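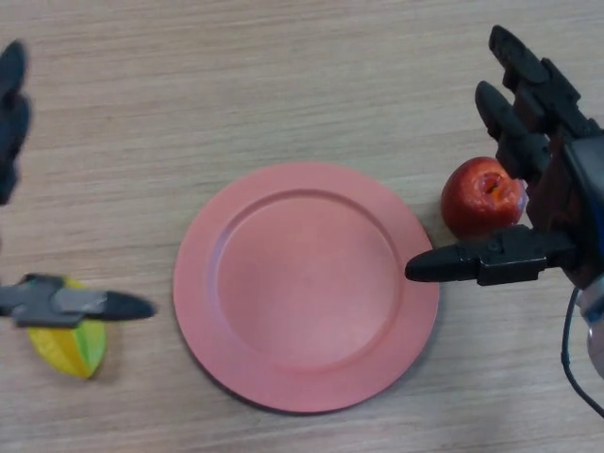 Slide 1. Mão direita na maçã, prato cor-de-rosa ao meio, mão esquerda à espera da sua vez.

Deixar a imagem no ecrã enquanto as pessoas se sentam. Não dizer "bom dia a todos" duas vezes, como em Saltthorpe.

Abertura: o título no programa é "Comparação de mãos multidedos para tarefas de mesa". O título verdadeiro é "Quanto custa pôr uma maçã num prato". Pausa. Se ninguém rir, seguir em frente.

Apontar para o polegar direito, por baixo da maçã e com a ponta já sobre a borda do prato. Vou voltar a ele no slide 5 – é o vilão da palestra.

Slide 2. O que comparámos: a garra paralela antiga, a mão Preton e a mão Hivotance. A mesma mesa, os mesmos objectos, o mesmo controlador a 256 Hz. Dizer já que a garra paralela ganha na maçã. Melhor que o ouçam de mim do que da terceira fila.

Slide 3. Números. 400 tentativas por mão. Garra paralela: 92% de sucesso com a maçã. As outras duas ficam abaixo, o gráfico mostra quanto, não ler as barras em voz alta. A Tamošiūnaitė vai perguntar pelos intervalos de confiança. Estão no slide de reserva. Treinar a pronúncia do nome antes de lhe dar a palavra.

Slide 4. Onde os dedos compensam: peças facetadas e afiladas, do género da amarela e verde do slide 1. A garra paralela apanha-as por duas faces e elas rodam. Com mais dedos rodam menos. Foi preciso um orçamento respeitável para escrever esta frase.

Slide 5. O polegar. Comprido, ponta de borracha, opiniões próprias. Quando o objecto está encostado ao prato, o polegar chega primeiro à borda e empurra-a. Passar o vídeo (3 segundos, sem som). Passar outra vez, as pessoas gostam.
Solução do Babak Amini: rodar o pulso antes de fechar. Solução minha: afastar o prato. A dele é publicável.

Slide 6. Câmara na cabeça contra câmara no pulso. A da cabeça vê bem o prato e mal o que se passa debaixo da palma. Se o tempo estiver curto, saltar este e fingir que nunca existiu.

Slide 7. Próximos passos, a partir de junho: repetir tudo com as duas mãos a trabalhar ao mesmo tempo. Não prometer datas.

Perguntas. Se vier a do preço, beber água e passar a palavra ao Babak.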